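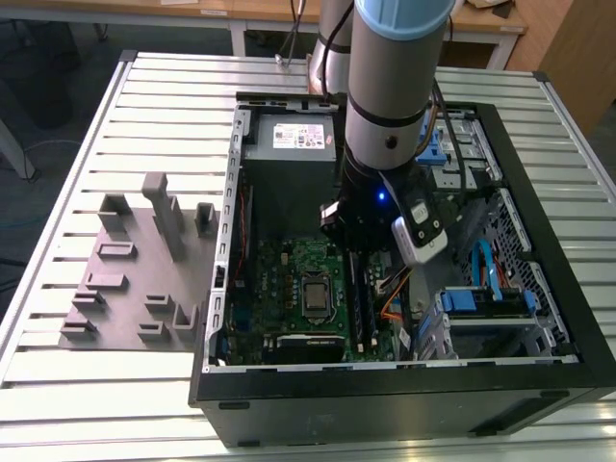 An open desktop computer on a workbench, with a robot arm reaching into the case.

Drimden releases Plorkon 3 with free licence for small teams

Sep 8, 2019

Drimden has announced the general release of Plorkon 3, the latest version of its code editor and build tool. The release introduces a free licence for teams of up to 11 developers. Larger organisations will continue to require the Professional licence, priced at 198 euros per user per year.

The new version includes a rewritten debugger, a built-in viewer for database tables and improved support for projects held in several repositories. According to the company, 692 reported faults have been corrected in the course of the work, many of them in the extension manager.

"Small teams have asked for this licence for a long time, and we are pleased to be able to offer it without removing any features," said Reet Sproģis, head of product at Drimden.
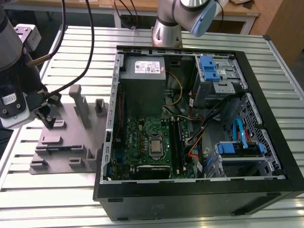

Existing customers may upgrade from their account page at no further charge until their current subscription ends. Projects saved in Plorkon 2 will open in the new version, but extensions written for the earlier interface must be rebuilt by their authors. A migration guide has been published with the release notes.

Support for Plorkon 2 will end in March. Security corrections will be issued until that time. Enquiries about volume licences should be addressed to Normunds Kļaviņa at the Rernwood sales office.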